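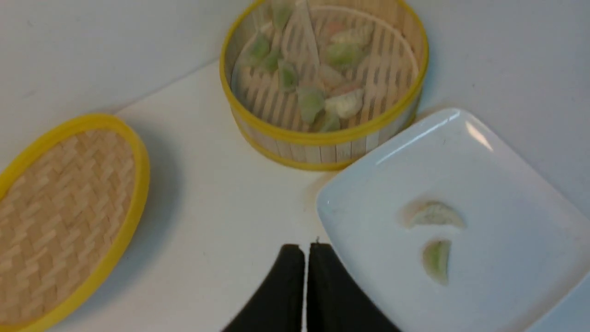 # Skukex dumpling transfer set, fault notes

Read this before you train on it. The set has a gripper fault in it and the fault is not labeled in every episode. Short version: the right finger on the Gruvach unit was losing position under light load, so the fingers stopped closing all the way while the controller kept reporting a full close. Task is steamer to plate, one dumpling at a time. With the lid lying to the left of the basket and the square plate turned corner-first toward it, the arm has to come in over the near rim, and that's where the bad closes did the most harm. Two dumplings on the plate and plenty still in the basket is a normal mid-episode state, don't read it as a failure by itself.

## What went wrong

- close command sent, status comes back "closed", real gap stays open
- dumpling slips on lift, or never leaves the basket
- policy carries on to the plate with nothing in the fingers and opens over it
- episode gets auto-marked success. This is the bad part

The success check only looked at gripper status plus arm position over the plate. It never looked at the plate. Known weakness, we meant to fix it in the Barreto rig and didn't.

## Safety stop

Separate problem, same week. On 13 episodes the force limit tripped late. Wrist pushed down on the basket rim and kept going past the limit before the stop kicked in. No one hurt, no hands in the cell. One basket cracked and got swapped. If you rerun the collection scripts on real hardware, do NOT use the old limits file. Use `limits_v2`. The old one has the filter window set too long, so short spikes get averaged away.

Ezequiel Robles found this one by replaying the wrist force log next to the video. Thanks Ezequiel.

## Cause

Loose set screw on the right finger coupling. It backed out slowly, so there's no clean date where good data ends and bad data starts. Nazareno Greco retorqued it and put thread locker on. Bench test after that was fine, the gap matched the command on every close.

The firmware is also partly to blame. Status is motor side only. If the coupling slips, the motor thinks it got there.

## Files

 episodes/ wrist video, joint states, gripper status
 force/ wrist force log, one per episode
 flags.csv hand review, see below
 limits_v2 use this

## flags.csv

Columns are episode, slip, late_stop, reviewer, note. A blank in `slip` means not reviewed, it does not mean OK. People keep geting this wrong. 17 episodes have a 1 in `slip` so far. Reviewed by eye from the wrist view, so when the fingers block the dumpling it's a guess and the note says so.

## Known issues

- auto success label is unreliable, drop it or recheck
- 2 episodes have no force log, disk filled up
- 4 episodes have video and joint states out of step, bad clock after a reboot
- green dumplings overlap a lot in the basket and are hard to tell apart, don't trust per-item ids
- glare on the plate rim, threw off the plate detector we tried

## Not done yet

Full review of the unflagged episodes. External gap sensor, ordered from Asilport, hoping for November. Rewrite of the success check so it looks at the plate before and after teh release.

If you see a slip that isn't flagged, add a row and put your initials in. Don't edit other peoples rows.

Last edit 30/09/2019

We use cookies to keep you signed in and to count page visits. Accept | Settings

Recent items

- Barreto rig: cell wiring and e-stop check
- Gruvach finger coupling, torque values
- Skukex: wrist camera remount
- limits file changelog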